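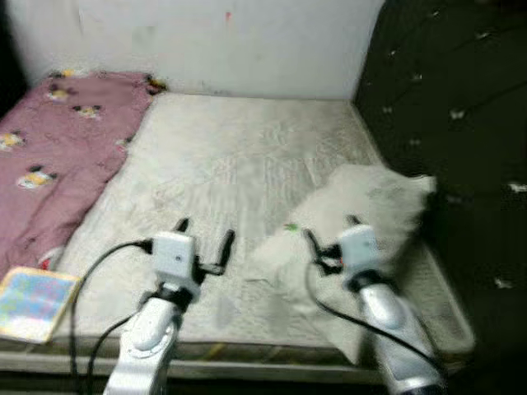 Photo: Janaína Damasceno

Week 4 notes: Sleep and the body clock

Welcome back, everyone, and thanks for bearing with me last week when we ran over (again!). Tonight we leave the stages of sleep behind and get on to timing, which I think is the loveliest part of the whole course.

Your body keeps its own day. In most adults it runs a little longer than 24 hours, and morning light is what nudges it back into line. If you've ever slept in all weekend and then lain awake when you badly wanted an early night, you've met this already.

Two words to learn for the quiz in September:
Circadian: repeating over a day or so.
Zeitgeber: a cue that sets the clock. Light is the strongest, but meals and exercise count too.

A bare mattress and a crumpled blanket will do for a nap, by the way, and a short afternoon one is fine for most people. Keep it well under 40 minutes if you can, or you may wake from deep sleep feeling dreadful and blame me for it.

For next time, please read the Trenden chapter on shift work (it's 88 pages, sorry, but the middle section on night nurses is the bit I'd really like you to know) and keep your sleep diary going. Write down lights out, waking time and any coffee after 3 pm. Rough times are perfectly all right, and please don't lie there watching the clock on my account!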